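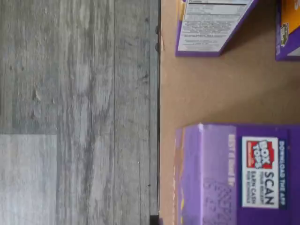 May 8, 2025

Ulgate starter trials, batch 3 of the rye series.

Weighed out first thing. Flour 1,000 g, water and salt as per the February sheet. Dough came to 1,053 g less than the target on that sheet, so either the sheet is wrong or I dropped a whole flour addition. Went back through it. The sheet doubles the flour for the two-tin bake and nobody wrote that at the top. Have pencilled it in. Carried on with the single quantity.

Starter: the Ekow jar was sluggish again. Fed at the usual ratio last night and it had barely domed by morning. The Serrano jar, same flour, same shelf, was over the rubber band and starting to fall. Used Serrano for this batch. Ekow gets two more feeds with wholemeal before I give up on it.

Bulk ferment 3 hours, one fold in the middle. Dough stayed sticky and grey, smelled sour but clean. Colour a bit darker than batch 2, which had the lighter flour.

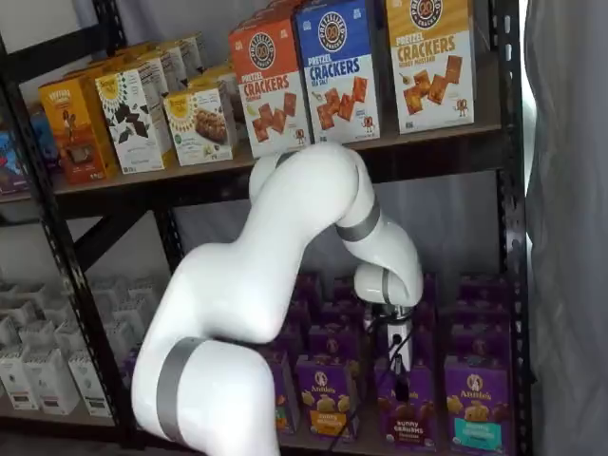 Shaped with wet hands straight into the tin. Dusting the top with flour gave better cracks than brushing it with water, so no more brushing. Proofed until the first pinholes showed on the surface. Batch 2 went past that point and sank in the centre.

Oven: the Flelier deck runs hotter at the back than the dial says. Turned the tin halfway. Crust a good even brown, some tearing along one long side where the dough had stuck to the tin. Need to grease the corners properly.

Left it wrapped in a tea towel. Not cutting until 48 hours are up. Batch 1 was cut the same evening and gummed up the knife, and the crumb notes from it are useless.

To do:
Rewrite the February sheet with single and double quantities in separate columns.
Check the oven thermometer against the spare.
Order more dark rye, the bin is nearly down to the scoop.
Label the jar lids as well as the jars. Lids got swapped at the sink and I had to sort them out by smell.

Batch 4 same again with a longer bulk, everything else unchanged.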